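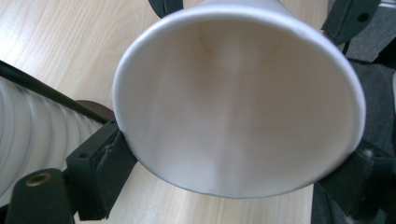
Is it worth regripping and reshafting my old irons, or should I just buy new?

Posted by flodon_lefty, February 2019

Hi all, long-time reader and I think this is only my second post on here. I've got a set of irons, 4 through pitching wedge, that I bought used when I was still in college. They're forged cavity backs, nothing exotic, and I love how they look when I set them down behind the ball. The trouble is the shafts. I had stiff steel put in back when I was swinging a lot harder, and now my seven iron goes maybe a club shorter than it used to and everything leaks to the left (I'm a lefty, so that's my slice side, before anyone says I'm hooking it).

I had a lesson over the winter at the indoor place in Flodon and the pro there put me on the monitor with one of their demo clubs, a regular flex steel shaft, a good bit lighter than mine. It felt like I wasn't even trying and the ball went up in the air like it's supposed to! So now I'm hooked on the idea. The shop next door quoted me $214 to pull the old shafts and put new ones in, but that's labor and ferrules only. Shafts and grips are extra, and when I added it up on the back of the scorecard I started thinking I was well on the way to a new set.

The thing is I don't really want a new set. The new ones I looked at have super strong lofts, like a pitching wedge that's basically my nine iron, and then you need a gap wedge and maybe another wedge after that, and being left-handed I'd be waiting on half of it to come in. But my wife pointed out (fairly) that I'm talking about putting good money into clubs that are old enough to drive.

So what would you do? I play once a week in season, I'm a 16 handicap and sliding the wrong way. Also the grips are shiny and hard as a rock, if that matters. And is there any way to try a lighter shaft in my own heads before I pay for the whole set?

Thanks in advance, and sorry this got long.

Yoga Liew

I've been building clubs out of my garage for years, mostly for people in my league, so take this as one guy's view, but I think you're closer to an answer than you think.

Yes, you can try it first. Have the shop do your seven iron and leave the rest alone. Any decent builder will do a single club. You buy one shaft and one grip, they put it in, you go play with it for a few weeks. Hit it on the range next to your six and your eight and see whether the flight is what you saw on the monitor. If you hate it, you're out the cost of one shaft, and the old one can usually go back in as long as it was pulled carefully. Ask them to save it for you. I always put a strip of tape on the old ones and write the club number on it, otherwise you end up with a bucket of mystery steel.

A couple of things I'd ask about before you hand over the set. First, swing weight. If you go from a heavy shaft to a light one in the same head, the balance shifts, and the club can feel different in a way that has nothing to do with flex. Some people like it, some people start casting it from the top. The shop can add a little weight at the tip or in the head if you need it, or change the grip weight, but you want them thinking about it before they glue anything. Second, have them check your lofts and lies while they've got the clubs. Forged heads move over time, especially if you hit off mats, and you say you've been indoors. I had a set come through here from a fellow who swore he'd lost his swing, and his eight and nine iron were within a degree of each other. He'd been hitting them the same distance and blaming his hips.

The lie angle matters for your left miss too. If the toe is sitting down at impact the face is going to point a bit toward your slice side, and a softer shaft can change how much the toe drops. So get the lie checked after the new shaft goes in. Before is interesting but after is what you're going to play with.

And for heaven's sake change the grips now, this week, whatever you decide about the rest! Hard shiny grips make you squeeze, and squeezing makes you slow and it holds the face open. I've seen people pick up half of what they wanted from new shafts just by being able to hold the club like a normal person. Do one or two yourself if you're handy. Hook blade, double-sided tape, solvent, a vise with a rubber clamp and something to catch the drips. Slide it on quick, line it up, and leave it overnight. The first one is always crooked. 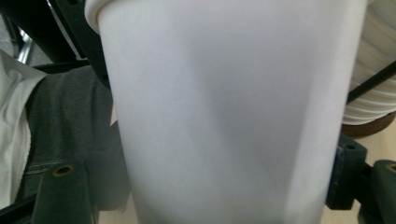
Plain white paper cup.

On the money side, I wouldn't worry about how old the heads are. If the grooves are still decent and the faces aren't worn smooth in the middle, there's lots of golf left in them. Run a fingernail across the grooves on your nine and your wedge, those go first. If the wedge is shot, replace only the wedge, and buy it by the loft you need, whatever letter is stamped on the bottom.

Where I would buy new is if you find you like a bigger, more forgiving head. No shaft is going to do that for you. At 16 that's worth at least one bucket of balls with a demo club, hit back to back with yours, same range balls, same day. If you can't tell much difference, keep what you like looking at. I mean that. I've played the same long irons forever and it's mostly because I like them.

One more thing, if the shop is quoting you labor for the full set, ask what it comes to if you bring the shafts yourself. Some charge more and some won't warranty it. I don't, but then I get paid in beer half the time.

jugah_mike

Buy new. I reshafted an old set once and ended up trading it in a year later anyway, and the guy at the counter didn't give me a penny extra for the shafts. Lots of lefty stuff sits on the used rack for ages because there's fewer of us, so check there first. You can get last year's model hardly hit.

Strong lofts aren't a big deal, you just end up with one more wedge. Everybody's doing it now.

Alum Creek Hacker

Agree with Yoga on doing the seven iron first. I did the same thing with a lighter graphite shaft in one club (my elbow was killing me) and played it the whole spring before I did the others. My buddy thought I was nuts walking around with one black shaft in a bag of silver ones, but it told me way more than the simulator did. Off the mat I was flushing everything. Off real grass, it took me a few rounds to stop hitting it fat — lighter club, quicker hands, I guess.

Only thing I'd add is don't forget length. My old set had been cut down by whoever had it before me, and I never knew. When the shop measured them they were half an inch short all the way through. If you bought yours used, have them put a ruler on one, and don't just tell them to match what's there. Same goes for extra tape under the grips. Mine had so many wraps under there it was like holding a broom handle, and I'd been ordering midsize ever since thinking that was my size.

Also to the original poster, which course do you play out of? I'm over by Flodon most Saturdays and I've got a lefty regular flex six iron in the basement that was my brother-in-law's. You're welcome to borrow it.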